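**Thread: wrist-view relabeling for packing tasks, what we ran and what came out**

1/ Writing up the Mutico result in short form, as the long form will take a while. Topic: training a manipulation policy on packing and sorting tasks when most of the demonstrations have weak or wrong language labels.

2/ Setup. We have 2859 teleoperated episodes of tabletop packing. Every episode came with one sentence of instruction, typed by the operator before the start. Operators improvise. The sentence says "put the bottles in the bin" and the episode also contains a lid being moved out of the way and a packet being picked up twice.

3/ A policy conditioned on that one sentence learns to ignore it. You can check this by swapping the instruction at test time and comparing the predicted actions. In our baseline the swap changed very little until the gripper was already over an object, at which point the image had settled the matter anyway.

4/ Mutico does one thing. It cuts each episode at gripper open and close events, then writes a new short instruction for each segment using the wrist view at the start and at the end of that segment. The original sentence is kept as a second input and dropped out at random during training.

5/ The segmenter is deliberately dumb. Gripper width, a threshold, a minimum duration. We tried a learned one (internal name Jivwood) and it was better on long episodes and worse on short ones. It also needed its own labels, so it went back on the shelf.

6/ Why the wrist view and not the overhead one: the fingers are always in it, so "the object between the fingers" has a fixed place in the image. The relabeler can crop there without a detector. Cost: you lose the rest of the table as soon as the arm goes down.

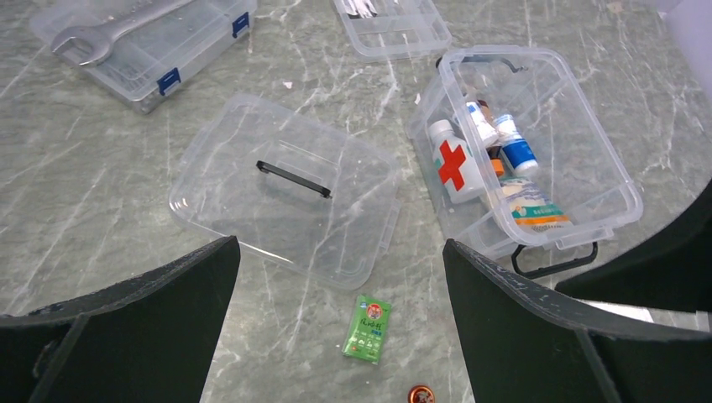 Does the relabeler need to read the text on a package to name it?

Color, shape and position were enough in most segments. We ran it with all printed text blurred, and the labels changed mainly for flat packets of the same size and color. Bottles were almost unaffected.

7/ Clear plastic is the hard case. Bins, lids and boxes you can see through give the relabeler two problems. It names a thing seen through a wall as if it were in the open, and it gets "in" and "behind" mixed up. A white bottle with a red cross, leaning inside a clear bin, is a good test of both. A flat lid on the table is another: the segment label should say "lid", and a large share of the early labels said "box".

8/ Fix for "lid" vs. "box": use both ends of the segment. If the end view shows the object closing off an opening, the label is revised. This is a rule in the prompt. No retraining.

9/ Fix for "in" vs. "behind": partial. We added finger height from the arm's joint readings as a text field. Below rim height and inside the rim outline means "in". It breaks when the bin is tilted, because the rim height is then a range and we store a single value. Still open.

10/ Evaluation. 600 rollouts, split evenly between the baseline and Mutico, same starting layouts for both. A rollout counts as a success only if the named object ends up where the instruction says and no other object has been moved into the target. Stricter than the usual rule. It punishes policies that grab the nearest thing and get lucky.

11/ Result in words, the table goes in the paper: Mutico wins clearly when the instruction names one object among several that could be grasped. It ties when there is only one reasonable thing to pick up. It loses slightly on lid placement. The loss is consistent across seeds (3 of them), so I don't want to call it noise.

12/ My reading of the lid loss: placing a lid takes several small regrasps. The segmenter cuts at each one, and the policy gets a string of tiny instructions that no person would give. Merging segments shorter than 2 seconds recovered part of it. A longer merge window hurt everything else.

13/ The instruction-swap test from post 3, repeated: with Mutico, predicted actions split apart well before the gripper gets close to anything. I trust this more than the success numbers, as it needs no rollouts and no judgment call on what counts as placed.

14/ Compute. Relabeling is a one-time pass and fits in an overnight job on one machine. Policy training costs the same as the baseline, same steps and batch size. Nothing is added at test time.

15/ Things that made no difference: longer labels, several paraphrases per segment, adding the overhead view to the relabeler. Paraphrases surprised me. I had budgeted most of August for them.

16/ Closest related method is Rimkutė, which relabels whole episodes after the fact and leaves the boundaries alone. We ran it on our data. It helps with wrong labels but can't help when one episode contains four different jobs.

17/ Label files and the segmenter script go up first. The weights come later, under the Ratutham release, with the rest of the packing models. If you rerun the segmenter on your own data, set the gripper threshold per robot. Ours will not transfer to a different set of fingers.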